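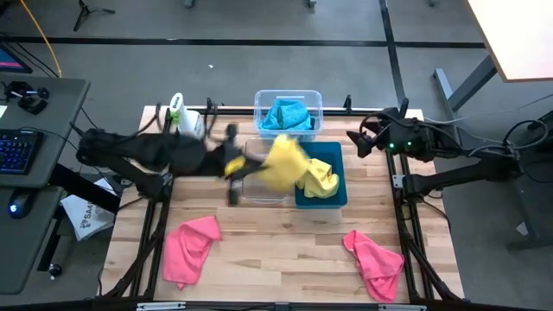 ## 4. Setting up the cloth sorting task

Use this section after the arms have been homed (Section 3). It covers the table layout, the practice run and the reset. Two people are needed: one at the keyboard, one at the table. Club members who have not been signed off by Geeta Rajput or Gaurav Goel may take the table role only.

**CAUTION:** Keep hands, sleeves and lanyards outside the rails whenever the arms are powered. The arm that is not moving is still live.

### 4.1 Before you power up

1. Check that both arm bases are tight on the side rails. If a base rocks, stop and tell the lead on duty.
2. Run a hand along each cable loop at the elbow and wrist. The loops need slack to let the arm reach the middle of the table, but they must not hang low enough to catch a bin.
3. Wipe the tabletop and let it dry.
4. Press the clamps on the rails down by hand. Do not use a wrench on them.

### 4.2 Laying out the table

1. Put the bins near the center and far edge. Two should sit side by side within reach of the left arm.
2. Spread the cloths that are still to be sorted along the near side, well apart. Wrinkles are fine. Overlaps are not — the gripper will pick up both.
3. Leave space between each cloth and the rail.
4. Read the bin assignment on the Mendgate sheet for the day and enter it at the prompt. Colors change from week to week, so don't work from memory.

**Note:** Tags count as part of the cloth. If the gripper closes on a tag, score the pick as a miss.

### 4.3 Running a practice round

1. The table person steps back and says "clear."
2. The keyboard person starts the Derkmont script and sets the speed to 19. Do not go above this until the team has passed the September check.
3. Let the left arm finish its first cloth before sending any command to the right arm.
4. If a cloth swings and catches on a bin rim, press stop. Don't try to shake it free with the arm.
5. When the round ends, wait for both arms to go still, then say "clear" again before anyone reaches in.

A full round is worth 82 points. Write the score in the log even if it was a bad one. Wanting Gu uses the misses to pick what we drill next.

### 4.4 Reset

1. Park both arms with the grippers open.
2. Empty the bins and shake out each cloth.
3. Save the run under your team name, then the round number. Files named "test" get deleted.

**CAUTION:** Cutting power with an arm raised will drop it onto the table. Always park first.

If the left gripper keeps losing its hold, see Section 6 — Birutė Petrauskas rewrote the grip settings and the old values no longer apply.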